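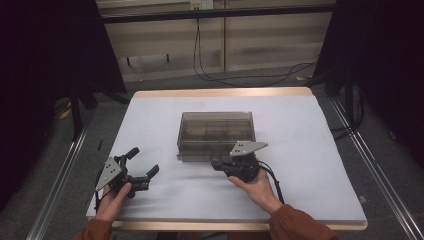
Category: Robotics demonstrations

The Fandley open day was a public demonstration of hand-held robot grippers, held on Tuesday, August 7, 2018 in the Fandley workshop. It was organised by Kuldeep Awasthi and Francine McIntyre of the firm Pedar. The organisers gave the attendance as 303, a figure that counts people who came back after lunch twice.

Background

Pedar had announced in July that its grippers would let "anyone" teach a robot household tasks. The person holds a gripper in each hand and does the job at a table, and the recordings are later used to train a machine. The firm said 500 recordings would be enough for a simple task. Gaétan Paquette, writing in the Kamata newsletter, put the likely number at nearly 1000 and asked why no trained robot was on the programme. 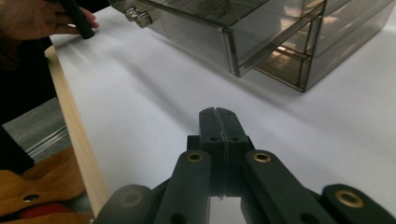 Drawers were the main subject of the afternoon session, which lasted 15 minutes. Pedar's leaflet called them "a solved problem", a claim it did not support with any results. The small organiser used on the white table had tinted, see-through walls and a drawer with a little metal knob — a fiddly thing to grasp with two blunt black fingertips, and a fairer test than the large handles in the firm's publicity. No success rate was published.

Reception

Brittany Bélanger of Ilent praised the simple design of the grippers but wrote that visitors had been shown human skill and invited to credit it to a machine. Awasthi replied that the event had been billed as a demonstration of teaching. The printed programme was headed "Robots at Work".

See also: Pedar; Kamata newsletter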